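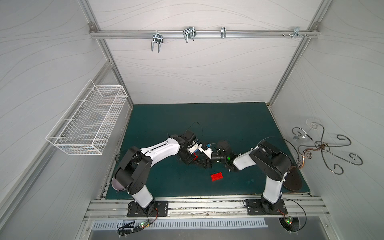
Grilldale after-school science — report for October

To: Treasa Moynihan
From: Hjalti Toft

Quick one, full budget sheet comes separately.

Sessions running at both middle schools now. Second school started two weeks late — bus schedule, sorted. 167 students signed up between the two, more eighth graders than we planned for. Xuân La has split the older group so the pond water unit can go ahead with enough microscopes to share.

Spent so far: $2,797 of the $3,000 supplies line. Most of that was slides, pH strips, gloves and the replacement balance. Koter shipped the wrong size pipette tips, refund is pending and should put a little back. Would like to move $2,000 from travel to supplies before the spring units, since the museum trip is now covered by the district. Need your OK in writing for that one.

Mentors: Siu-fong Tse is training four new undergrads. Background checks done for three, waiting on the last. Hiếu Châu rewrote the yeast lesson after the first try ran way over time, new version fits in 50 minutes if the sugar solutions are made up beforehand.

Still open
- parent night date, principal hasnt answered
- Spanish and Vietnamese permission forms, second one at the printer
- pre-survey results, about half entered

Will send the survey numbers when teh rest are typed in. Call me after 3 if the transfer is a problem.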